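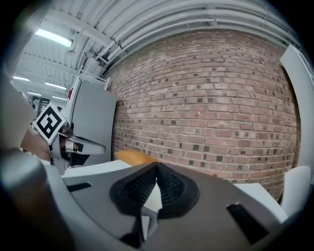 Old brick needs more looking after than most owners think

The June workshop on caring for older masonry filled up within a day of the last newsletter going out, and several people who missed it have asked for notes. What follows is a shortened version, with some answers to questions that came up afterward. It applies to most of the brick houses and small commercial buildings in Brandon that went up before modern cement came into common use, and to a fair number of garden walls too.

Start with the mortar. The joints in an old wall were made with lime, and lime mortar is softer than the brick on either side of it. Moisture that gets into the wall leaves through the joints, and when the building shifts a little with the seasons the joints take up the movement. Over the years the mortar wears away and has to be replaced. A wall that needs repointing after several decades is doing what it was built to do.

Trouble usually comes from an earlier repair. Through the middle of the last century it was common to repoint with hard portland cement, and a lot of that work is still in place. Cement holds water in the brick. In winter the water freezes, and the face of the brick pops off in flakes or whole sheets. If you have a wall where the joints stand proud and the bricks between them are hollowed out, you are looking at hard mortar in soft brick. The cure is slow. Somebody has to cut the cement out by hand, or with a small oscillating tool, without chipping the edges of the brick. Angle grinders do the job faster and ruin a lot of walls.

To find out what you have, scrape a joint with a key. Lime mortar will powder or crumble. Cement will barely mark. Do this in a few places, low and high, as many walls have been patched more than once and the answer on the street side may not match the answer in back.

The next thing to check is water. Walk around the building during a heavy rain and look at the gutters and downspouts. A gutter that overflows at one corner can soak the same patch of wall every time it rains, and no repointing will last there until the gutter is fixed. Look also at the ground. Soil and mulch tend to build up against walls over the years. Keep both well below the first floor level, and keep sprinkler heads turned away.

White powder on the face of the brick is salt. It is left behind when water moves through the wall and dries. Brush it off with a dry, stiff bristle brush and take the dust away in a pan. Washing it just sends the salt back in. A little powder on a new repair is normal and should fade. Powder that keeps coming back in the same place means there is a leak or a damp source to find.

Three people asked about sealers. The short answer is that most old walls should not have one. A clear coating can stop some rain getting in, but it also slows down the water already in there, and once it is on it is very hard to get off. The same goes for most masonry paint. If a wall has already been painted and the paint is sound, leave it alone. If it is peeling, have a small area tested with a gentle stripper before deciding on the whole wall. Sandblasting should never be used on old brick. The outer skin from the kiln is the hardest part of the brick, and once it is gone the wall weathers much faster.

Indoors, bare brick is popular, and the questions are a little different. Many interior walls were meant to be plastered and were built from cheaper, softer brick. They shed dust. A vacuum with a brush head every few months takes care of most of it. If the dust is bad, a thin limewash will hold it down and still let the wall breathe, though it will change the color. When hanging shelves or pictures, drill into the mortar joint for anything light. A joint can be filled again later and a brick can't. Heavy shelving needs proper anchors in the brick itself, and for that it is worth asking someone who knows the building.

On matching brick: bring a sample, and bring it dry. Color changes a good deal when brick is wet. Pongsiri, the salvage yard, sells old brick by the pallet and will let you sort through the loose piles for smaller jobs. They have asked us to mention that they hold matched lots for 2 weeks and no longer. For new brick in older sizes, Gasanton will make a run to order, but the smallest order is 1,000, so it makes sense to share one with a neighbor. Order extra. Some will break, and you will want a few put by for the next repair.

Lime putty can be bought in tubs from Cuvska, and members get 5 percent off with this year's card. Ask for the coarser sand if your joints are wide. Please do not use the bagged premix from the big stores for this kind of work unless the label says it is lime only – most of them contain cement.

Cold weather matters as well. Lime should not be laid when the night temperature is likely to drop below 40 degrees, so in most years the work has to be finished by the middle of fall. Cover fresh joints with damp burlap for several days, and mist them in the morning if it is hot or windy. Lime that dries too fast turns to powder.

A second workshop will be held in September, starting at 9 in the morning, with the afternoon given over to practice on a low wall. Bring gloves, eye protection and a pointing trowel if you own one. We have a small number of trowels to lend. To sign up, reply to this newsletter with the word "masonry" in the subject line.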